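Search this blog
Type and press enter

The tea drawer, such as it was

I have been putting off the packets since May. They arrive in ones and twos, tucked in with other orders or pressed on you at the end of a lunch, and they are always red, and I always think I'll have one tomorrow. Tomorrow I make toast and use a bag from the box, like everyone else in this country. Meanwhile the packets breed.

So at 7 in the evening, with a perfectly good film waiting, I decided to do them properly. Everything out, everything sorted, opened ones dealt with first. I had read a piece on the Flulmont site about giving small things "a home with edges", and I'd been meaning to try it on something that couldn't answer back.

The opened ones are the trouble. A torn foil packet can't be stacked and won't stand up, and whatever was in it will be on the floor of the cupboard by morning. I own a set of Haltix clips for exactly this purpose. There were 11 in the bag when I bought them and I could lay hands on none.

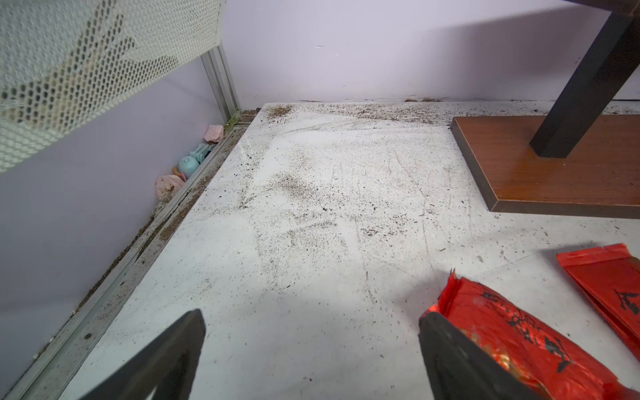
Just tip the open ones into a jam jar and stop being precious about it, my sister wrote, when I asked the family group for advice. She is probably right. She also keeps her screws in a jam jar, and her buttons, and for one bad winter her spare house keys, and she has never once known which jar.

I got the dustpan as far as the doorway and then thought about trays.

My first idea was one container for the lot. The yellow tray is oval, a shape no cupboard was ever built for, but it has sides and it was to hand. I tipped them in and felt a great peace for as long as it took to want a particular one. A pile of shiny packets is lovely to look at and useless to choose from. Everything you want is underneath, and they slither. 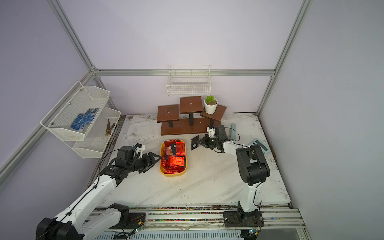

The tray, full. The succulent is staying out of it.

I should say a word for the little three-step stand at the back. I bought it for plants, plural, in a hopeful mood, and it has one plant on it. The other two steps are waiting for something worthy. The hanging basket is waiting too. I seem to have spent good money on places to put things and then put the things on the table.

Second idea, then: spread the lot out and have a look. It's what the Yoshida method tells you to do (a library book, 90 pence in fines so far), and it does concentrate the mind. Laid flat, they take up a shocking amount of room. I also found a couple of black square ones mixed in with the red, which I have no memory of acquiring. I got the calculator out with some notion of working out how long they would last at one a day, and then didn't like to ask it.

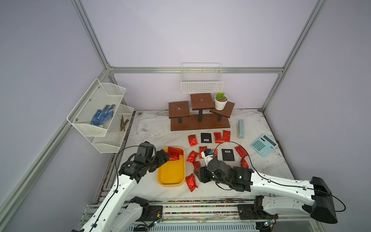 Spread out on the table, black ones included.

I've left them there overnight. The gloves and the bundle of twigs stay on the wall rack, where they've done nothing wrong. In the morning I'll go round to Gretisport for a flat box with a lid, 22 centimetres across if they still have it, and try again. The table wants a good scrub before anything goes back on it, and I can see that taking me to the weekend.

Comments (3)

mossgarden: Flat box, every time. Stand them on end like index cards and you can read the tops.

Anonymous: Put the plant in the hanging basket and use all three steps for tea. You're welcome.

pippin_and_rye: I did mine last month and found a Haltix clip in with them. Sorry. Might be one of yours.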